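Stop moving the start times

Third season in a row the Clurlow league has shifted its evening matches and third season in a row we're told it is for the fans. Which fans? Not the ones on the last bus.

I've had a seat at the squash club end for 18 years. Used to be a seven o'clock start, home by half nine, chips if you won. Now it's 8.15, because the stream wants it, and the stream wants it because Buvero pays for the stream. Fine. Money has to come from somewhere. But say so.

Digby Sheehan, who runs the fixtures and who I like, told me in May that online viewing was "very healthy". I asked how healthy. He went to get a drink. I watched the Drirnudia tie at home to see what I was missing and the picture froze twice in the deciding game, at 9-all. Came back to people shaking hands. 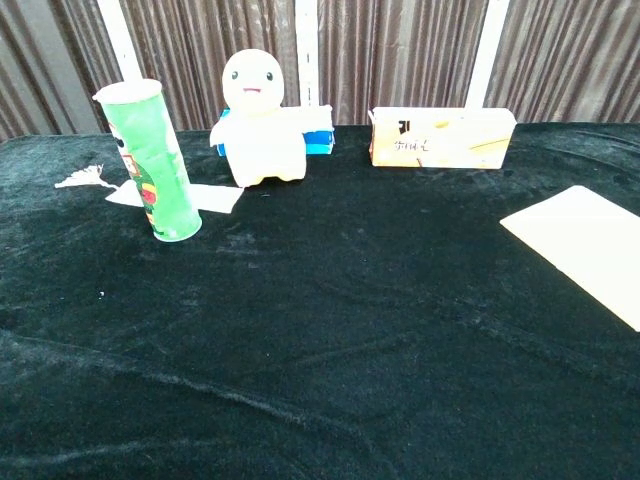

What the juniors lose

Everyone forgets this bit. Kids of 11 and 12 used to stay for the first two rubbers. They saw Radomír Jelínek play when he came over with the Jireš side, 90 minutes of lobs and drops from a man with one good knee, and for weeks after every child in the building was trying to lob. You can't get that off a phone. I dont care how many camera angles.

Now they're gone before the knock-up. School night. Their parents go too, and so does the bar money, which I'd have thought somebody would notice.

My suggestion, for what its worth. Start at seven. Five matches a season can go late for the stream, pick the big ones, advertise them properly. The rest belong to whoever bothers to turn up. And if Buvero don't like it, ask them to come and sit in the gallery one night in the cold. Bring a coat. I'll budge up.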